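Hiler Publishes Results of Gripper Comparison for Desktop Computer Disassembly and Reassembly

Bench trials at the company's Coltuvgate site covered two grippers, three controller settings and 183 completed runs

COLTUVGATE, 27/07/2026 – Hiler, which builds and integrates robot cells for electronics repair and recycling, today published the results of a bench comparison of two electric grippers used to take parts out of desktop computers and put them back. The trials were carried out with Medside, a refurbisher of office and clinic computers, which supplied the machines and set the list of tasks.

The full report, including the run log and the drawings for the parts fixture, can be requested from Hiler at no charge.

Desktop computers reach refurbishers in large mixed batches. Most of the work on each one is short and repetitive: open the case, take out the drive, take out the memory, check or replace the processor, and close it up again. People do this work quickly. Robot arms have been slow at it, mainly because the parts are small, the openings are tight, and there are loose cables in the way.

"We wanted to know how much of the problem is the gripper and how much is everything else," said Maya Salameh, who led the trials for Hiler. "Customers ask us which gripper to buy. Until this spring we were answering from experience on other jobs, and we didn't have numbers for this one."

What was compared

Both grippers are parallel two-finger units with electric drives. The first, listed in the report as Gripper A, has a longer stroke and a wider body. The second, Gripper B, has a shorter stroke, a slimmer body and finer control of closing force at the low end. Each was fitted with the same fingertip profile, machined by Makhubela, a tooling shop that has supplied Hiler on earlier projects. Using one profile on both units meant that differences in the results could be traced to the gripper body and drive.

The same arm, mounting position and work table were used throughout. The arm was run with three controller settings:

Position control only, with taught points and no force limit beyond the arm's own safety stop.

Position control with a force threshold, so that the arm halted when contact rose above a set value.

Compliant control, in which the arm was allowed to give slightly sideways while pressing down.

Four task groups were scored separately: drive removal, memory removal and insertion, processor pick and place, and moving cables clear of a part. A run counted as complete when the part ended up seated in its target position with no help from the operator. A run was stopped and logged as a failure if a part was dropped, if the gripper touched the board outside the permitted zone, or if the operator had to step in.

How the bench was set up

The computer case was laid on its side with the interior facing up, so that the arm could reach in from above. Parts were held in a 3D-printed fixture next to the case, within easy reach of the arm. Each type of part has its own holder, and the printed pieces can be replaced one at a time when a different size is needed.

Hiler went through several versions of the fixture before the scored runs began. Early versions held the memory modules too tightly, and the gripper lifted the whole fixture off the table. The final version has a looser slot and is clamped to the table rails.
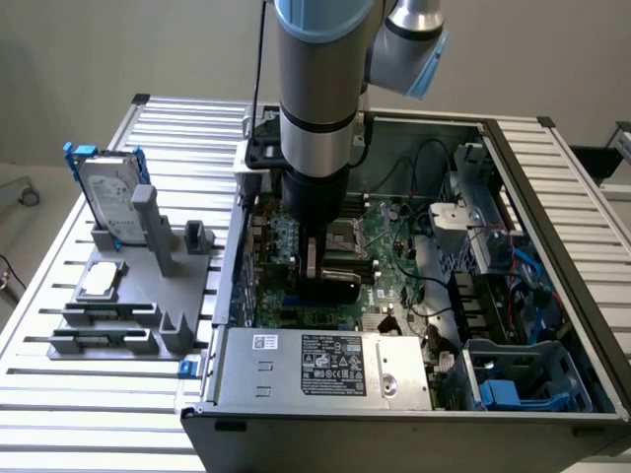 The gripper over the motherboard of an open desktop case, with the 3D-printed parts fixture on the table to the left.

The case position was measured once at the start of each session and again after any change of machine. The team did not use vision to correct the position during a run. Salameh said this was a deliberate limit on the test.

"If you add a camera that corrects everything, a poor gripper can look fine," she said. "We'll add vision in the next round and see what it buys us. For this round we wanted the errors to show."

Results

Of the 183 completed runs, Gripper B accounted for 103 and Gripper A for the rest. Both were given the same number of attempts.

The largest gap was in the memory task. Memory modules sit close together, and Gripper A's wider body often came near the neighboring module or the latch at the end of the slot. Most of its failures here were logged as contact outside the permitted zone. Gripper B cleared the slots more reliably.

On drive removal the order was reversed. The longer stroke of Gripper A let it open fully around a carrier without changing its approach angle. Gripper B had to come in at a more exact angle and missed more often.

Processor pick and place showed little difference between the grippers and a large difference between the controller settings. With position control only, both units tended to set the processor down with one edge high. With compliant control, the part settled into place in most runs. The force threshold alone helped to avoid hard contact but did not improve seating, and it added time to each run, as the arm had to back off and try again.

Cable handling was the weakest area for both. Neither gripper moved cables aside in a repeatable way, and the report does not recommend either one for that task without a separate tool or a person preparing the case first. A stiff cable pushed out of the way would often spring back before the arm returned with the part.

Changing from position control to compliant control made runs nearly 2 seconds longer on average. Hiler considers this acceptable for refurbishing work, where a damaged socket costs far more than the added time.

Recommendations

For sites that handle mainly memory and processors, the report recommends the slimmer gripper with compliant control. For sites that mainly pull drives, such as those doing data destruction, it recommends the longer-stroke gripper, and says that position control with a force threshold is enough.

For sites that do both, Hiler suggests starting with the slimmer gripper and redesigning the approach for drive carriers. A tool changer is also an option, but the report notes that it adds weight at the wrist and takes up height above the case. Anyone considering one should check clearance over the deepest case they expect to handle.

The report also gives guidance on fingertips. The shared profile worked well on flat-sided parts and less well on plastic carriers, where it slipped if the closing force was set low. Makhubela is preparing a second profile with a shallow groove for testing.

Limits of the trials

The comparison covered a small number of case layouts, all from the batches Medside provided. Compact and all-in-one computers were left out. Screws were removed by hand before each run, and coolers were taken off in advance, so the times in the report should not be read as full disassembly times. Dust and worn latches were not controlled for. Machines were used in the condition in which they arrived, apart from an electrical safety check.

Medside said the results match what its own technicians expected on cables, and that it had expected drive removal to be easier than it proved to be. The company has not yet decided whether to install a robot cell. It plans to use the fixture design at its manual benches, where technicians have asked for a better way to keep small parts in order.

Next steps

A second round of trials is planned for September at the same site. It will add a wrist camera for position correction, the new fingertip profile and a simple hook tool for cables. The task list will stay the same so that the two rounds can be compared directly.

Hiler is looking for a small number of additional refurbishers and recyclers to supply machines for the second round. Participants will receive the results for their own models before general release. Case layouts that were not part of the first round are of particular interest, including those with drive cages mounted across the memory slots.

Gripper and controller suppliers may also submit hardware. Units must mount to a standard wrist flange, run from the arm's own power supply or a bench supply, and come with documented force settings. Hiler does not charge suppliers for taking part and does not accept payment for placement in the report. Hardware is returned at the end of the round.

About Hiler

Hiler designs, builds and supports robot cells for companies that repair, refurbish and recycle electronic equipment. Its work includes fixture design, gripper selection, controller setup and operator training. The company runs a test bench at its Coltuvgate site, where customers can try tasks on their own parts before ordering equipment.

About Medside

Medside collects, tests and refurbishes desktop computers from offices and clinics, and resells them with a warranty. Machines that can't be resold are taken apart for spares and materials.

Contact

Maya Salameh
Gripper trials, Hiler
Requests for the report, the fixture drawings or a visit to the test bench can be sent through the contact form on the Hiler website. Please put "gripper comparison" in the subject line.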